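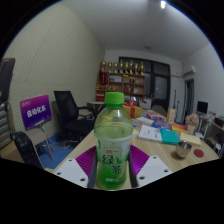

How soon can a table be used after the top has been treated with Roselis surface oil?

Wait 12 hours before placing paper on the top, and 12 hours more before placing drinks on it. Keep the room ventilated for the whole period.

Section 4. Daily Use and Care of the Table Top

4.1 Scope

Applies to all Roselis wooden meeting tables, round and rectangular, supplied by Stidside. For glass and laminate tops, see Section 5. Assembly of the base is covered in Section 2.

4.2 Before first use

1. Remove the protective film from the top. Start at one edge and pull low across the surface, along the grain.
2. Wipe the top with a dry cloth.
3. Check that the table does not rock. If it does, adjust the feet as described in 2.6.
4. Place the coasters supplied with the table. Coasters with a fabric or cork underside may be used instead.

Note: The color of the wood changes during the first weeks in daylight. Move books, boxes and other items that stay on the table to a new position every few days until the color has settled. Marks left by covered areas fade once they are exposed.

4.3 Placing drinks and small items

1. Put every bottle, cup and glass on a coaster. Sealed bottles taken from a refrigerator collect water on the outside and must also stand on a coaster.
2. Keep drinks at least one hand's width from documents, booklets and notepads.
3. Stand flowers in a closed container with no drainage hole. Artificial flowers need a felt pad if the container has an unglazed base.
4. Lift metal items when moving them. Small cups and funnels often have a rolled rim that scratches.
5. Do not leave printed covers face down on the top in warm rooms. Some inks transfer.

Caution: Green tea, black tea and coffee contain tannins. On an oiled surface they leave a brown mark, and on contact with steel wool residue they leave a black one. Wipe up spills within 2 minutes.

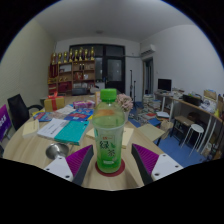
4.4 Clearing and cleaning

1. Remove drinks first, then coasters. Wipe the underside of each coaster before stacking it.
2. Collect loose sheets and sticky notes. Peel notes off slowly - adhesive left on the wood attracts dirt.
3. Stack books and booklets with the largest at the bottom and carry them off the table. Do not slide the stack.
4. Pull the chairs back so that the full edge can be reached.
5. Wipe the top with a cloth wrung out in lukewarm water. Work along the grain, including on round tops.
6. Dry at once with a second cloth.

Caution: Do not use scouring pads, bleach or melamine sponges.

4.5 Removing a ring mark

White ring: Lay a dry cotton cloth over the mark and rub with the palm until the wood feels warm. Repeat the next day if needed.

Brown ring: Sand lightly along the grain with the fine pad from care kit 743, remove the dust and apply surface oil to the sanded area. Observe the waiting times given at the start of this section.

4.6 Care interval

Oil the top every 90 days in rooms with daily use. In dry rooms, add one treatment in February. Replacement coasters and oil can be ordered from the Jovville parts counter - quote the number on the label under the top.

Revised January 28, 2022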